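Home | Features | Dogs | Cats | Small Pets | Subscribe

WHY WON'T MY CAT DRINK FROM HER OWN BOWL?

My cat, Irkside, owns a very nice water bowl. It is wide, heavy and filled fresh each morning, and she regards it much as I regard the gym. She drinks from the watering can, the shower tray and, given four seconds, my tea.

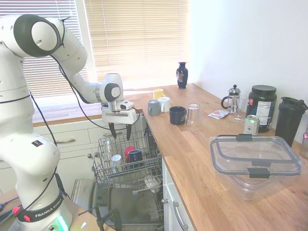 Cats are fussy about water for reasons that made sense long before kitchens did. Edeltraud Egger, a behaviour adviser in Trevcombe, thinks the wild relatives of our pets preferred not to drink beside their dinner. Ours get the two bowls side by side on a mat with fish on it. Then there is the washing up. A bowl that has been through an open dishwasher rack like this one may look spotless to you, but a trace of rinse aid is a strong opinion to a cat's nose. Egger rinses hers again under the tap.

Depth matters too, or the view does. A cat with her face in a deep bowl can't see who is coming up the hall. 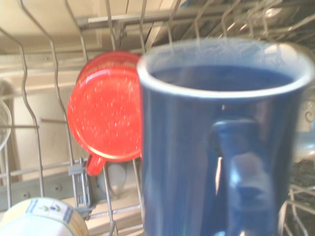 A glossy blue mug: out of bounds, and therefore delicious.

So what do you do? Move the water first. Put it in another room, well away from food and further still from the litter tray. Rosaire Kowalchuk, who boards 11 cats at Henen, keeps more bowls than guests and has given up predicting which will be popular. One old tom walks past four of them to reach the one on the landing.
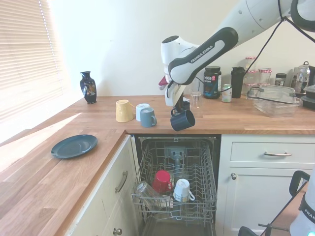

Fountains are the next thing people try. Mine cost £40 and hummed like a fridge with a grievance. She watched it for an evening, patted it once and went back to the shower. Other cats adore them, so borrow one before you buy – and clean the filter, which goes slimy faster than the leaflet admits.

Wet food does a good deal of the work anyway. A cat living on pouches gets much of her water with her supper and may hardly visit a bowl at all. A cat on biscuits needs to drink more. 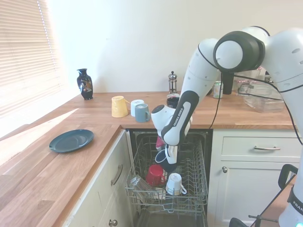
Mugs and a glass in the top rack. Rinse anything your cat may claim.

If she suddenly starts drinking far more than usual, or stops altogether, ring the vet. Thirst can be an early sign of kidney trouble or diabetes, particularly in older cats.

Irkside is fine, for the record. She had her check-up in March, and drank from the vet's sink.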